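Print this message | E-mail this message to a friend

To: robotics-club list
Subject: Re: [robotics-club] simulator round, what do we still owe?

> Hi all, quick one before I lose the thread. The entry form for the
> Ollitberg round says the simulator run is worth a third of the marks
> and the other two thirds are the real arm and the notebook. Are we
> seriously going to spend the rest of January on pretend objects?
> My two are asking when they get to touch a motor. Also the login for
> the Lasis machine stopped working again, and the pizza money is short.

Taking these in the order that hurts least.

The pizza money is short because the pizza was large. I'll cover it this time and grumble.

The Lasis login works if you type the club name with a capital L. It did not need a capital L in the fall. I wrote to the people who look after it and got back a very polite message telling me to use a capital L.

Now the pretend objects. Yes, we are seriously going to spend the rest of January on them. I know how that sounds to a twelve-year-old who signed up for robots and got a chair and a keyboard. But last year we went straight to the arm, and those of you who were there will remember the afternoon it spent pressing a tennis ball into the table with great determination. We replaced a motor and the table. In the simulator the same mistake costs a press of the reset key, and the students can make it 22 times before snack.

Where things stand, by team:

Duketti (the older group) have a grasp script that closes on blocks and cans without drama. Their score on the practice set is 167, and they would like everyone to know it. What they don't have is a notebook. There is one page, and most of it is a drawing of a shark. The shark is good. The judges will want to see which settings were changed and what happened next, so please lean on them, gently, at home.

Mathias (the younger group, named after somebody's hamster, and I was outvoted) are on the odd shapes. They picked the doll as their test object because it has arms and a head that get in the way, which is a fine reason and also because they think it's funny. They have the approach written and are now arguing over where the fingers should close. Half want the head, half want the middle. I have asked both halves to write down what they expect before they press run. So far I have received one sentence and a threat.

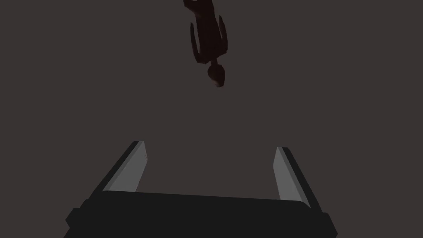 How wide should the gripper be open before it starts its approach?

All the way open, until the script has proved it can line up properly, and then the students can bring it in a little at a time and note the score after each change.

A few people asked me that at pickup, so I thought I'd put it in writing. The same goes for speed, by the way. Start slow. There is a slider that goes up to 12, and every child in the building has found it. Nothing useful has ever been learned at 12.

Things I need from you before the next session:

Permission slips for the Ollitberg trip. I have 3. We are a much larger club than that. The slip is the yellow one, or it was yellow until the printer ran out, after which it was a sort of beige.

Somebody with a van. The real arm travels in its own crate and the crate does not fit in my car – I have tried it every way a crate can go.

A laptop that can run the simulator without sounding like a hair dryer. A loan is fine. It will come back with stickers on it.

As for touching a motor, the plan is to put Duketti on the real arm the first week of February, provided the notebook has grown past the shark. Mathias follow as soon as their script gets through the odd shapes at a sensible speed. If your child tells you I promised it would be sooner, I said "we'll see," and I stand by it.

Doors open at 4:15 as usual. Please use the side entrance, since the front one has started locking itself again and the bell rings in a room on the other side of the building.

More when I have more slips.

– your long-suffering club coach

> P.S. Does anyone have the charger for the old controller? Ours is
> gone and I suspect it went home in a backpack.

It went home in mine. Sorry. I'll bring it.

Print this message | E-mail this message to a friend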